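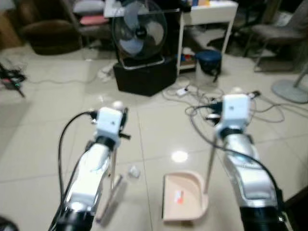

Jorner is hiring a part-time shop assistant for our clothing resale store on Chaimongkol Street. Two rooms, one stockroom, a lot of coats. We buy, clean up and resell secondhand outerwear and workwear, and since spring we also do small repairs at the back counter. You'd be on the floor most of the time - steaming, tagging, ringing people up, helping someone figure out if a jacket fits in the shoulders. Opening and closing chores are shared by whoever is on shift and they are not glamorous. Glossy beige tile all over the floor, shows every bit of lint, so it gets swept twice a day at least. If you hate sweeping, this will get old fast.

What the job is
4 shifts a week, 5 hours each. Pay is 1650 a month before tax, plus staff discount on anything that's been out for more than two weeks. One weekend shift is expected, we rotate the other. December is busy and we can't give time off then, please don't apply if that's a dealbreaker.

What you'd be doing
Checking in bags from sellers. Sorting by size and season. Looking for moth holes, broken zippers, stuff left in pockets (you'd be suprised). Writing tags by hand, neat enough for other people to read. Keeping the front window changed over. Answering the phone, which rings mostly about buying hours.
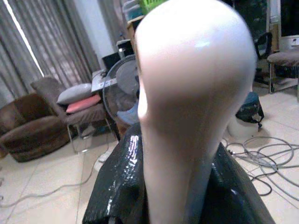

We also do one big intake a season, when a few regular sellers bring in everything at once. Last one was over 500 pieces and it took us most of a week. Extra hours are paid, and we ask ahead of time. Anyone who has worked a stockroom will be fine.

Who we're looking for
Some retail experience, any kind. Okay with lifting bags and standing. Comfortable telling a seller no in a nice way - we turn down a lot. Sewing is a plus, buttons and hems mainly. Akihiko Kuroda runs the repair counter and will teach you the rest if your interested. You don't need to know labels. We get a lot of Nudis and Avport and you'll pick up the prices within a month.

Must be 18 or over and allowed to work here. No degree needed. No cover letter either.

How to apply
Send a resume or just a list of where you've worked, plus the hours you can't do, to Stijn Koster by June 22, 2026. Or drop it off at the register in an envelope with his name on it. Short paid trial shift for anyone we meet with. Start date is flexible but sooner is better. If you applied last year go ahead and apply again, we didn't keep the old ones.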